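Section 4. Sealing and daily care of your stone benchtop

Read this section completely before you open the sealer. The work takes one morning, but the benchtop must rest overnight, so choose a day when you do not need to cook dinner at home.

4.1 Before you start

Your benchtop was cut and polished in our Catville workshop and it leaves us with one coat of Katemer stone sealer. The second coat is put on by you, after the installer has finished the joints. Please wait until the silicone at the wall and sink is fully cured. The installer writes the earliest date on the yellow card inside the cupboard under the sink.

You will need:
Katemer sealer, one bottle of 490 mL (supplied)
Tundico neutral cleaner (supplied)
2 lint-free cloths, white colour only
Masking tape
Rubber gloves
A soft brush or a foam pad

Note: Coloured cloths can leave dye in a light stone. We had this complaint several times and the mark is difficult to remove.

4.2 Applying the second coat

1. Take everything off the benchtop. Move also the toaster and the kettle, not only to the other end but to another room or a table.

2. Put masking tape along the sink, the cooktop and the painted panels under the bench. Sealer which dries on paint leaves a shiny line.

3. Mix one cap of Tundico cleaner in a bucket of warm water. Wash the stone, rinse with clean water and dry it with a towel.

4. Leave the stone to dry in the air. If the room is colder than 19 °C, leave it the whole night and continue in the morning.

5. Open a window. Put on the gloves.

6. Shake the bottle gently. Pour a small quantity on the foam pad and spread it in straight lines, from the back edge to the front edge. Do not forget the rounded front edge and the corners.

7. Wait up to 300 seconds. The surface should still look a little wet. If one place looks dry earlier, add a few drops there.

8. Wipe off all the sealer that stayed on top with the first cloth. Then polish with the second cloth until you feel no resistance under the hand.

9. Remove the tape while the edge is still fresh.

10. Do not put water, food or any object on the stone until the next morning.

CAUTION: Do not let the sealer dry on the surface. Dried sealer makes a grey film. If this happens, put a little fresh sealer on the film, rub, and wipe immediately.

CAUTION: Keep the bottle away from children and from the gas flame. Lay used cloths flat outside to dry before you put them in the rubbish.

4.3 Water test

Put a spoon of water on the stone near the sink and look again after the time you need to drink a cup of tea. If the water stays as a drop, the sealing is good. If the stone has become darker under it, let it dry and repeat steps 3 to 10. Do this test every February, so that you remember it.

4.4 Daily use

Wipe lemon juice, vinegar and wine at once. The sealer slows down a stain, but acid can still take the shine from marble and similar stones.

Use a board for cutting and a mat under hot pots. Do not sit or stand on the bench, especially on the part over the dishwasher.

Lift bowls and mugs when you move them. The unglazed ring under many ceramic pieces is rough and can scratch the polish.

For cleaning use only neutral cleaner. Bleach, oven spray and cream cleaners are not covered by the Panyasiri warranty.

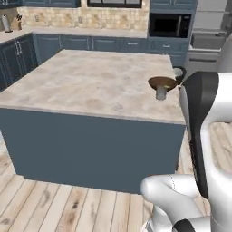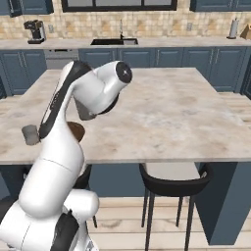
Fig. 4. Island benchtop in pale mottled stone, two views.

4.5 Help

For questions about sealing, please write to Tharun Achari in the Catville workshop. For warranty, write to Jaruwan Panyasiri and include the slab number from the yellow card.

Section 4 revised 4/10/24.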